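**Gripper lets the screwdriver lean after tool pick-up**

Terence Sugden, August 2, 2022

We run a small Tollitz arm at Cudel that picks a slotted screwdriver from a rack and backs off adjusting screws. It ran well from April until last week. Now the blade misses the slot on some picks. Grip force is set to 47 per cent and I haven't changed it.

The fingers close on the black handle, just under the yellow collar, with the blade pointing away from the gripper. At the check position over the steel-grey work plate the shaft has a slight lean to it. I have re-taught the rack position twice - no difference.
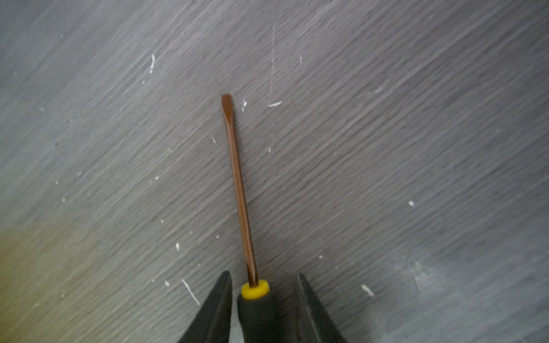

Masri asked whether the lean is the same on every pick. If it is, correct the tool offset and carry on. If it changes, look at the fingers. Rubbery handles creep under load, so try 60 per cent before you buy anything.

brallosen_nightshift

Don't just turn the force up. Take both fingers off, clean the inner faces with alcohol and check them with a straight edge. Ours had worn hollow after 3,358 cycles. Refit them, nip up the screws evenly, then re-zero the gripper with it fully closed. Re-teach the rack last. Wipe the plate down as well while you're there, bits like that get into the finger slides.

Kev

same problem here, new fingers fixed it. cost us 92 quid for the pair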